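Suche Suchbegriff eingeben Los

„Türen sind das Langweilige, an dem alles hängt"

Curholm vermietet seit Oktober Laufroboter samt Software, das Paket heißt Pumari. Aufgabe hier: Ablage im Büro. Zineb Belhaj betreut den Dienst, wir hatten knapp 47 Minuten. Erste Frage, klar: warum ausgerechnet Ordner?

„Weil jeder Kunde welche hat. Und weil sie blöd zu greifen sind, flach liegend noch viel mehr." Man unterschätze das Gewicht, sagt sie. Und die Schranktüren. Der Preis: 900 Euro am Tag, Einrichtung extra.

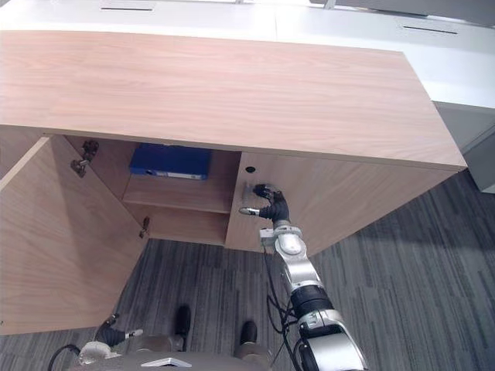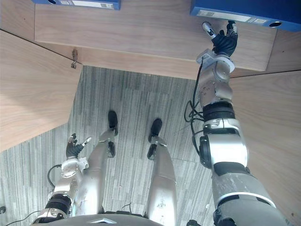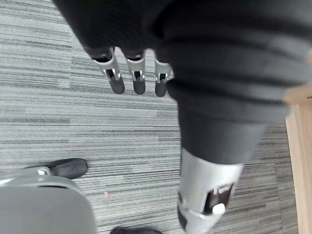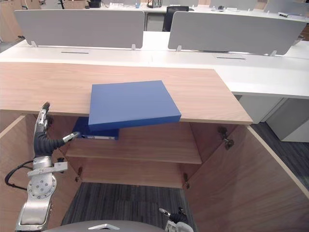

Pumari am Büroschrank. Drittes Bild: die Hand mit Strickbezug.

Die Finger, sagt Belhaj, seien der teuerste Posten bei der Wartung. „Fingerkuppen sind Verschleiß, die tauschen wir nach 145 Betriebsstunden." Im Mietpreis drin? „Ja. Kabel auch."

Todor Stojanović vom Testkunden Cundard sieht es nüchterner. Langsam sei das Ding, für zwei Ordner brauche er keinen Roboter. „Mich interessiert das Archiv, abends, wenn keiner da ist." Ob er verlängert? Weis er noch nicht. Ein Angebot von Patwary liegt auch auf dem Tisch, billiger, aber ohne Beine.

Und Belhaj? Arbeitet an der nächsten Version. Schubladen sollen dazukommen, Termin will sie keinen nenen. „Erst die Scharniere."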